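I grew up in a house with carpet in every room, including the bathroom, so I come to this as a convert. Plain tile floors are the best floors, and I wish people would stop covering them up.

My cousin Maricel Javier disagrees with me on this (loudly, at dinner). She moved into an apartment in Clellmont last July and bought rugs before she bought a bed. One of them cost 540 dollars! It sheds. She vacuums it, it sheds again, and she tells me it makes the place feel like home.

Well, mine feels like home too, and I clean it with a mop and a bucket in the time it takes the coffee to brew. A ball rolls straight on tile. Crumbs show up where you can get at them, and a chair slides back from the table without a fight.
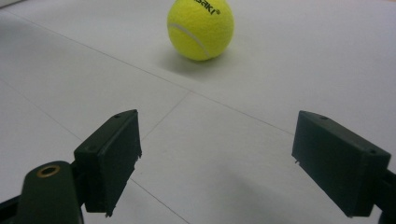
Isn't a bare tile floor miserable in winter?

It's chilly first thing in the morning, and slippers take care of that. Mine cost five dollars and they've lasted longer than most of the rugs I've owned.

People talk about noise as well, and I'll give them that one. Tile is loud. My downstairs neighbor, Rommel Bautista, once asked me very kindly whether I owned a horse. I put felt pads under the chairs and quit wearing shoes indoors, and we get along fine now. I still think that beats hauling a rolled-up rug down three flights of stairs every spring to beat the dust out of it.

What bugs me most is the idea that a floor has to be decorated. We already have walls for that, and shelves, and the front of the fridge. I like one big pale surface in the house that isn't trying to get my attention. Grout lines are plenty of pattern for me.
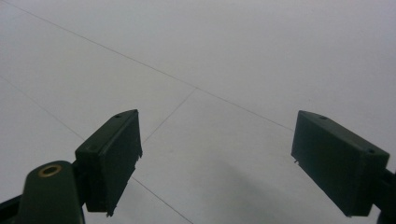 ## If you must have a rug

Get a small one, put it by the bed, and make sure it fits in your washing machine. I have one like that, a cotton thing in faded blue, and I paid 89 dollars for it, too much by a mile. Maricel says it proves her point. I say it's a bath mat that got a promotion, and I roll it up when she comes over.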